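Kitchen corner: clearing the worktop

The tea bar at Anden has been running since February, and the question that comes up most often at the hatch has nothing to do with tea. People want to know how to get their worktops back. We ran a short session on it last month in the back kitchen, and this is a write-up for those who couldn't get in.

Most of us have enough worktop. The trouble is what lives on it. One member measured hers after the session and found she had 200 cm of counter and was doing all her chopping on a piece the width of a dinner plate, next to the kettle.

Start by taking everything off. Put it on the table or the floor, wipe down, and leave the surface bare for an hour if you can. Then put back only what you used in the past 7 days. The rest goes in a cupboard, and if there is no room in the cupboard, that is a separate job for another weekend.

Things with plugs come first. They can only go where the sockets are, so there is no point arranging jars until the toaster has a home. Keep the ones you use at breakfast together at one end. Stand them a little away from the wall and from each other, and never push a toaster under a low shelf or a wall cupboard. Unplug small appliances when you have finished with them. A tea towel left on top of a toaster oven is fine when the oven is off and cold, but get into the habit of hanging it somewhere else before you switch on.

Next, the back edge. Anything tall and narrow can stand in a single row against the tiles: canisters, a pitcher, a pot or box for the spoons. One row only. A second row in front is how the whole thing starts again, and you end up lifting three items to reach the tea.

That leaves the middle. We suggest a tray. It marks out a patch of counter that you can pick up and move in one go when you need the room, and crumbs stay inside the rim. Wood is kinder to cups than metal. Avoid anything too deep, as it turns into a drawer without a front. Starnirent on the parade has plain ones from 11 pounds, and the Multulen repair shop will oil a dry or tired one if you leave it overnight.

A tray does not have to have anything on it. Several people at the session said they found this hard, and that an unused tray fills up with post within a day. If so, put it away and bring it out at mealtimes.
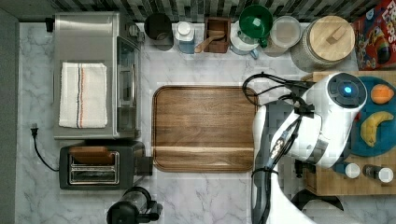 Does a wooden tray need to be washed after every use?

A wipe with a damp cloth is enough most days, followed by a dry one. Wash it by hand in warm soapy water if something sticky has been spilt, and stand it on its edge to dry. Keep it out of the dishwasher and don't leave it to soak.

The next session is on cupboards under the sink, at 11 in the morning in the same kitchen. Bring a bag for anything you want to pass on. The Pisharody swap shelf takes clean kitchen things in working order - no knives, please, and no lids without pans.

Comments

Did the bare worktop thing and found the good scissors behind the bread bin. Still haven't put the bread bin back.

Is it all right to keep the toaster on the tray? Mine has short legs and the crumbs go everywhere.

I'd keep it on the counter, they get warm underneath. Empty the crumb tray more often, it made a big difference to ours.

Please could the cupboard session be repeated in the evening for those of us at work?

Contact the newsletter desk at Anden | © Anden Kitchen Newsletter | Back to top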